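Wanted: people to put a table in order, and then tell us why they bothered

Tostley is looking for participants for a small study of household tidying. I'll say up front that I don't believe most of what gets published on this subject. Read enough of it and you'd think every home in the country could be saved by a basket and a label maker. I have read 706 pages of tidying advice over the past year and came away with one usable idea, and my grandmother already had it.

So we're asking ordinary people. You don't need to be neat. If you sell storage products or run a decluttering channel, please don't apply - we've heard it.

What you'd be doing

You come to our room in Zaldale for one session. You get a table with a cloth on it and a mix of groceries, dishes, toys and odds and ends that don't belong together. You sort them however you like. Afterward Grażyna Nowakowski sits down with you and asks what you did with the things that had no obvious place. Some people make a pile for those. Some people get annoyed. Both are fine with us.

There is no score. A previous version of this study had one, and all it measured was how much people wanted a good score.

What we pay

200 dollars per session, paid the same day. We don't pay in gift cards or "exposure to research." Travel is not covered, which I argued against and lost.

Who can apply

Adults who do at least part of the housework where they live. We'd like more people who share a kitchen with small children, and more people who claim they never tidy at all. I doubt that claim, but come and prove me wrong.

To apply, write to Felicja Bielecka at Tostley by 11th July. Tell her what is on your kitchen table right now. Please don't clear it first. A plain list will do, and we'd rather not get an essay on your philosophy of clutter.

If you're picked, you'll hear from us either way about the time and the parking, which is bad. Bring reading glasses if you use them, as some of the print on the packages is small. 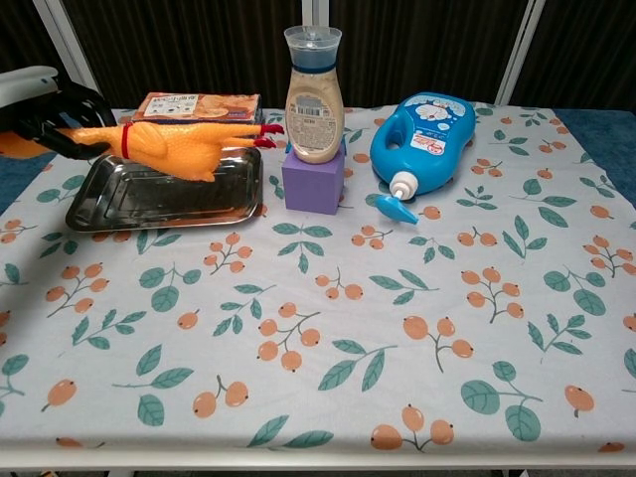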